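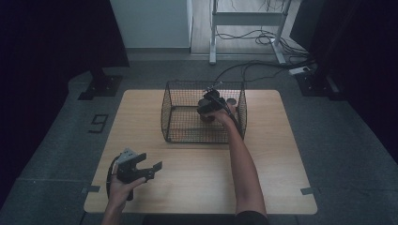
Boonsong Klinhom told us that a basket fills up because it is the nearest thing with sides, and that what lands in it first tends to stay at the bottom for weeks. Other households in the Chaiyaporn group gave similar accounts.

Figure 3. Wire mesh basket on a wood-grain tabletop, with several small items inside.

4.2 Open baskets on shared tables

We logged 319 small items over 18 visits. Items kept in open baskets were put back more often than items kept in drawers, but they were also sorted less often. Samran Onsri kept one basket for everything and emptied it onto the table when looking for keys. Mesh sides made some items easier to find from a seat. Lidded boxes are treated in Section 4.3.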